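Pavness Amateur Boxing - Members' Board
General chat > Corner work and coaching

Thread: Three rounds of three for the juniors?

southpaw_sid
Right, I'll start this one as it got cut short in the car park. Dusham are running their January show with three rounds of three for anyone with 7 bouts or more, and they've asked if our lot will match it. Damián Magaña is keen. I'm not. Our youngest two have only ever done twos and you could see at the last home show what the third round looked like. Hands on the hips, mouth open, just hanging on.

bellringer
They were hanging on because they went off like the clappers in the first! I was in the corner for one of them and I told him to jab his way in, and he threw everything bar the stool. Give him threes and he'll have to learn to pace it.

southpaw_sid
Or he'll get a hiding and go and play football.

Marg_T
My lad is one of the two you're talking about, so I'll stick my oar in. He wants to do it. I'm less sure. What I'd like to know is what they'd be doing in training between now and then, as two nights a week with half the session spent skipping doesn't sound like enough to me.

magana_d
Evening all, Damián here. Fair question Marg. The plan would be a third night, pads and rounds only, no circuits. I'd have them sparring threes from week four with a long rest, then bring the rest down to the minute. If either of them isn't coping I pull them and they box twos on our own show. I've told Dusham nothing definite yet.

old_cornerman
I did 110 bouts and most of them were over three threes, and I never saw the harm in it. What did the harm was bad matching. Who have Dusham got for them? If it's that tall kid from Bakke with the long right hand then it's a no from me, whatever the length of the rounds.

bellringer
The Bakke kid's gone up two weights, he's nearly as tall as me now.

old_cornerman
That's not saying much.

southpaw_sid
Still don't like it. Matching is half of it, I'll give you that, but tired kids drop their hands and it doesn't matter who's in front of them then. Why can't we offer three twos and let Dusham say yes or no? They need us to fill the card as much as we need them.

Marg_T
I'd be happier with that for the first one. Then threes in the spring if it goes well?

magana_d
I can ask. They sold 273 tickets last time and they won't want a thin card, so we're not in a bad spot. I'll ring them at the weekend and put the answer up on here.

bellringer
Fine, but for the record I think we're wrapping them in cotton wool. Prirnus have had theirs on threes for ages and they won nearly everything at the last tournament.

southpaw_sid
Prirnus also have about four times as many kids to pick from - not the same thing at all.

old_cornerman
Sid's right there. Anyway, is the third night on even if they stick to twos? I can do pads if somebody else drives, my knee won't have the clutch.

magana_d
Yes, on either way. I'll pick you up.

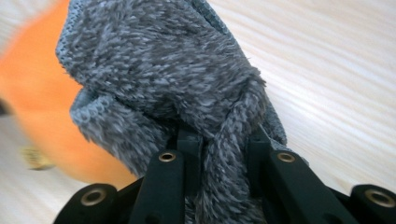 Grey microfibre cloth, long pile with a knitted edge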